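The sage green bowl has arrived!

I have been going on about Tostness glazes since May (sorry to everyone who has had to sit next to me at dinner) and I finally have one of the bowls in front of me. It's a soft, pale green, a bit like the underside of a leaf, with a thin light rim, and then it goes slightly bluer and greyer low down on the outside. I keep picking it up. I've had soup from it, porridge from it, and on one low evening a whole tin of peaches.

What I really wanted to write about, though, is laying a table, because I've gone slightly mad for it. We're having 11 people for lunch and I own exactly one large table, so I have been planning where everything goes before a single fork comes out of the drawer. Liesbeth Hermans taught me the trick when we both worked at the café in Davwood. You cover the whole top in brown kraft paper, then mark out your places with blue painter's tape, and you move things about until it feels right. It peels off again without any fuss, and you can see straight away if somebody is going to spend the meal with a table leg between their knees.

My lines are never straight. Liesbeth's were, of course, and she did them by eye while talking! I've decided wobbly is fine, as nobody eats off the tape.
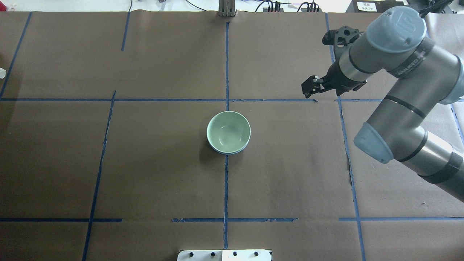 The first thing to settle is the middle. I used to put flowers there, great tall ones, and then spend lunch leaning sideways to talk to my own sister. Now I start with one low bowl and work outwards. Lemons are lovely in it, or those small knobbly pears, or bread if you tear it up first. I tried the big Rinaldi platter as well and it was gorgeous but it ate up three people's elbow room, so back in the cupboard it went.

Brown paper is a wonderful background for green, by the way. I'd half meant to iron the white cloth and now I don't think I will. Creases and all, the paper makes everything look like it's come from a market, and you can write people's names straight on to it in pencil.

Still to do: borrow 2 chairs from next door, find the Guvton jug (last seen holding paintbrushes) and make up my mind about napkins. I'm leaning towards mustard yellow.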